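Open day at Vevano: blocks, mostly

Members who signed up for the December visit to Vevano will know it was billed as a look at "the robot that tidies up after itself". I went along with a fair amount of doubt and came home with most of it.

The session ran well over two hours. The bulk of that was slides on a project called Zikolham, whose aim is to get an arm to pick up small things and put them where you ask. We were given a score of 119 successful grasps in one morning. I asked how many attempts that was out of. The presenter said the full log would be sent round, and as of 2022-01-19 I haven't had it.

What we were shown was the simulator, up on the big screen at the front. I have no quarrel with simulators. They are cheap, nothing gets dented, and Iter, who wrote this one, have clearly put the hours in. But a computer table has no crumbs on it and no wobbly leg, and I would have liked to hear a good deal more about how they plan to get from one to the other. The slide on that subject was up for 23 seconds (yes, I timed it).
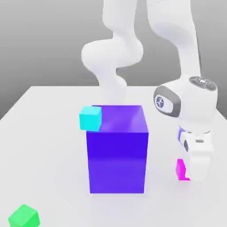 The simulator at Vevano: the gripper beside the small magenta block, with the cyan cube up on the purple box.

To be fair to them, the questions were taken in good spirit, and the young engineer on the Bhutto stand next door gave me a straight answer about lighting. Even, shadow-free light makes life easy for the software, she said, and a real kitchen in winter doesn't offer much of it.

Would I go again? If they put a real arm on a real bench, yes. The price mentioned for a year's licence was 600 pounds, and I would want to see it pick up a teaspoon first. Anyone who went to the afternoon session and saw something different, please write in before the next issue.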